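Reports > Workplace Grants > Hidville > Progress Updates

Hidville kitting project: where we've gotten to and what it's doing to the jobs

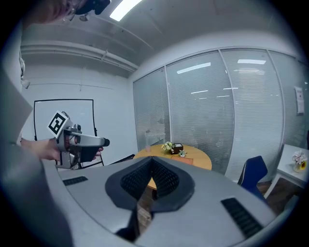
Farhad Bakhtiari, project lead, Skerkia
Report to Lulteo | December 13, 2018

Hello all, and thanks for letting me write this one in my own words again. The last report got squeezed into the form and I don't think anyone on either side enjoyed it. The money table is in the attachment, so I'm going to stick to the work and the people.

Quick recap for whoever is new on your end. We pack replacement part kits at Hidville. A kit is a tray with a bunch of small stuff in it (clips, gaskets, a couple of fittings, a bag of screws), and until this year every tray was filled by hand, start to finish. The Mocanu cell is the robot arm we put at the end of the packing line to take over the dullest part of that, the clips and gaskets. You paid for half of it. The arm learns from our own packers, who do the job with hand-held grippers while the motion gets recorded, and then we train on the recordings.

The recording work moved upstairs in October, into the meeting room with the glass wall. We'd been trying to do it down on the floor between shifts and it was miserable! Forklifts going by, people stopping to chat, and the light changing every time somebody rolled the dock door up. Upstairs we pull the blinds and get the same light all day. The marker on top of the gripper is what the software uses to follow the hand, and it doesn't care for glare, so the glass wall gave us some grief at first. We ended up turning the work away from it for the recordings that count. The flowers stay on the table. I was told this very firmly.

So, numbers. We have 1723 usable recordings as of this week. That's good recordings only, after we threw out the ones where a part got dropped or the marker got lost behind somebody's sleeve. I promised you we'd have enough by now to train the clip step and the gasket step, and we do. The clip step is running on the line every day. The gasket step runs when I'm standing next to it, and I don't want to call that done.

The trouble with gaskets is that they stick together. A packer feels it right away, gives a little shake, and the extra one falls off. Our gripper has mesh padding in the jaw and it holds on to both of them quite happily. We tried recording the shake as its own move and that helped some. I'd like to try a different padding before we record any more, and there's a line for it in the attachment. It's small money. I'd rather spend it now than gather a pile of recordings with the wrong jaw and have to redo the whole lot in spring.

Now the people, which I know is what you ask about first on the phone.

There are eight packers on the line and there were eight when we started. Nobody's hours have been cut. What has changed is what the hours are made of, and I want to be straight with you that not everyone likes it. The clip work was boring but it was also sitting-down work where you could talk to the person next to you. A few people miss that. Now when the arm is running they're doing checks and refills and the fiddly end of the kit, and there's more walking. One of the packers told me she goes home less sore in the wrists and more tired in the feet, and I wrote that down because I thought you should have it the way she said it.

The bright spot is the recording team. Two of the packers now spend part of their week upstairs with the grippers, and they've gotten really good at it. It takes a while to learn! You have to slow down, you have to keep your arm out of the way of the camera, and you can't use your fingers the way you normally would, so all the little tricks you've built up over years go out the window and you have to find new ones. The engineers on my side (me included) are terrible at it. My own recordings were the first to get thrown out.

Since they know the job and we don't, they've also started changing the plan. The order we fill the tray in now came from them. They said the clips ought to go in after the screw bag because the bag slides, and anybody who'd ever packed a kit knew that, and we hadn't asked. I've put some time in the new schedule for the two of them to look over each step before we start recording it.

Pay is the open question. They're on packer rates while they do this, plus a small top-up that comes out of the training line in your grant. The grant ends and the top-up ends with it, unless Skerkia picks it up. I've asked for a proper job title and a proper rate. I've had a friendly answer and no decision. If you felt like raising it at the review, I wouldn't be upset.

We did have a bad stretch with the cell stopping. It would pause, somebody would walk over and clear it, and it'd pause again, and for a while the people minding it were working harder than if they'd just packed the clips themselves. They were annoyed and they were right to be. Most of it was a tray guide that had worked loose, plus a setting of mine that made the arm give up too fast. Both fixed. I should have gone and stood there for a full shift much sooner than I did.

I also said we'd get a second group trained on clearing stops, and that's slipped. The holiday orders came in and I wasn't going to pull people off the line for it. It'll happen in the new year.

What I'm asking for: an okay to move $50 a week from travel (we hardly use it) into the recording team's top-up until the review, and the padding money I mentioned. Everything else is inside the budget you already signed off on.

What's next is the gasket step with the new padding, then the fittings, which I expect to be hard, and then we decide together whether the screw bag is worth doing at all. The packers say leave it alone. They can drop a bag in a tray faster than I can explain the problem, so I'm leaning their way.

Come and visit if you can. You can have a go with the grippers, and we'll even keep the recording.

Farhad

Recent in Workplace Grants
Hidville kitting project: plan and first budget
Skerkia notes on retraining packers
Mocanu cell: safety walk-through
Lulteo guidance on moving money between lines
Review visits: what to have ready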